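Tendent Publishes Planning Guide and Fixed-Price Schedule for Two-Arm Workcells

PLEKDALE, 1 November 2025 – Tendent, a supplier of benchtop automation equipment, today released a planning guide and a fixed-price schedule for buyers of small two-arm workcells. Both documents apply to orders placed from today and replace the individual quotations the company has issued until now.

The guide is written for laboratories, training departments and light assembly shops preparing a capital request for a first or second cell. It separates the cost of a cell into four headings: arms and grippers, enclosure and rail, electrical and ventilation work, and staff time during commissioning. According to Tendent, the last two headings are the ones most often left out of a first budget.

"Buyers usually come to us with a good figure for the arms and no figure for anything else," said Nizar Azar, head of customer planning at Tendent. "Then the facilities department asks about power and air handling, and the request goes back a quarter. The schedule puts those lines on the same page as the hardware."

Tendent reviewed 68 completed orders in preparing the guide. In 14 of them, the purchase order had to be amended after approval to cover work at the installation site. The most frequent amendments concerned extra power outlets, bench reinforcement and changes to the enclosure panels.

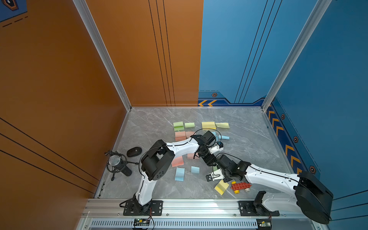
Two rail-mounted arms working over pads of sticky notes in an enclosed booth.

The guide recommends that buyers settle the working area before choosing arms. Two arms on a shared rail need an overlap zone in the middle of the floor, and the size of that zone limits the parts that can be passed between grippers. Worksheets are provided for reach, overlap and cable routing – the last of these with space for a sketch of the booth as seen from the operator side.

A separate section covers the choice of test objects. Tendent advises buyers to set aside a small budget for everyday items in different sizes and shapes, and to list them in the acceptance plan. Soft or layered items such as paper pads should be treated as consumables and reordered on a fixed cycle. Rigid items can be carried as fixtures.

Three service levels are offered under the new schedule. The entry level, Chala, covers delivery and a written installation checklist. The middle level, Ireck, adds on-site commissioning and one return visit within some 9 weeks of handover. The third level is quoted by the number of cells and includes a shared spare parts kit. The annual maintenance fee for a single cell at the Ireck level is $2,337, excluding replacement grippers and travel outside the Plekdale service area.

"We have kept spare grippers as a separate line," Azar said. "Wear depends on what the cell handles and for how many hours – a flat fee would overcharge half of our customers."

Prices in the schedule are held until the end of April. Orders approved before that date but delivered later will be invoiced at the held price, provided that the site survey form has been returned. Customers with an open quotation may keep it or move to the new schedule without charge.

The planning guide, worksheets and price schedule are available on request from the Tendent sales office in Plekdale.

About Tendent
Tendent designs and supplies benchtop workcells, rails and enclosures for laboratories, training providers and small manufacturers. The company is based in Plekdale.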